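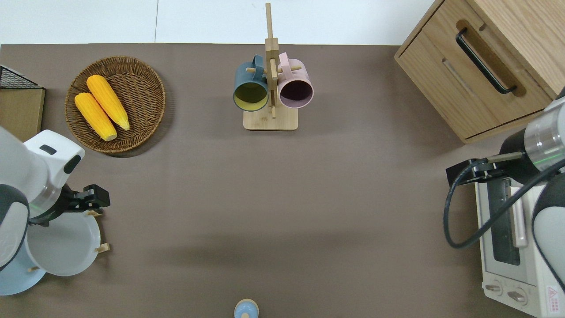 Iresha Wijesinghe wrote under my last post that a mug tree takes up more counter than the mugs would standing on their own, and that a basket is only a place where vegetables go to be forgotten. She would put both in a cupboard and be done with it.

I measured nothing before reading that, so I measured. The table is 600 mm deep where I do most of the work. The rule I use is that the middle stays clear and everything else goes to the edges. A mug tree passes the rule. Its footprint is the base, and the mugs hang over space I wasn't using anyway. Two mugs on it is fine. At 5 it gets top-heavy and I start catching handles with my sleeve.

The basket I half concede. Corn does all right in it for a day, and after that it should be in the fridge. I keep it out because the weave lets air through and I can see what needs eating.

Plates are the harder case. Mine stand on edge in a rack until dry, then go away. Flat on the table, one plate costs the same area as four stacked, so a single plate left lying out is the worst arrangement there is – and the one I default to when I'm tired.

The toaster oven sets the layout for everything else. The door needs room to come down, and the sides should have a gap. I tried it against the rack in September and moved it back within a week. Anything wooden stays out of the way of the door.

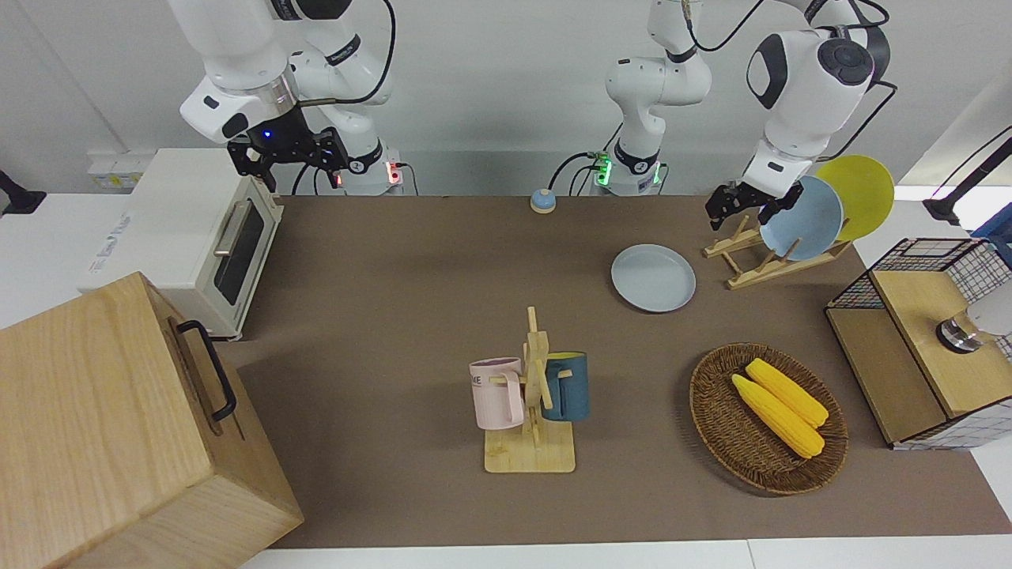 Toaster oven, bell, plate, dish rack.

The bell has no storage function. It has a small footprint and I like the blue dome, so it stays.

Still to sort out: the box with the metal handle, which is too large for what I keep in it. Odska has a shallower one and I have the dimensions written down somewhere.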